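Handling Practice and Standards > Manual Guided Grippers > Pad inspection interval, draft section 4

Posted by W_Jakubowski (moderator)
Members are invited to comment on draft section 4 of the Gramow handling guideline before the end of September. The draft requires that finger pads on hand-held gripper tools be inspected every 38 sessions and replaced at 146, whatever their appearance. It further requires that cartons be approached with both pads open and the tool held steady before closing.

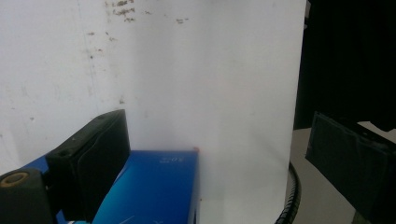 The section applies to printed cartons and other light retail packaging. Glass and soft pouches remain under section 6. Comments should cite the paragraph number.

Wanda Jakubowski

Posted by vvergara_skovanus
Paragraph 4.2 is acceptable to us. I must object to 4.3. A fixed replacement count discards serviceable pads. At Skovanus we measure grip force at the start of each shift and replace any pad that falls below 85 percent of its original value.

Violeta Vergara

Posted by oshima_cell16
We take the opposite view. A force test requires a calibrated gauge, and smaller sites do not own one. A count can be kept on paper by any operator. The draft should keep the number.

Posted by vvergara_skovanus
A count records use – it does not record wear. Two operators can treat the same pad very differently over 38 sessions.

Posted by arau_tooling
Could 4.3 allow either method, provided the site states in its log which one it follows? We would also ask that pads be replaced in pairs. The draft is silent on this.

Posted by W_Jakubowski (moderator)
The proposal from arau_tooling will be entered as an alternative text for 4.3. Replacement in pairs will be added as 4.4. The objection from Skovanus stands as recorded, and the thread remains open.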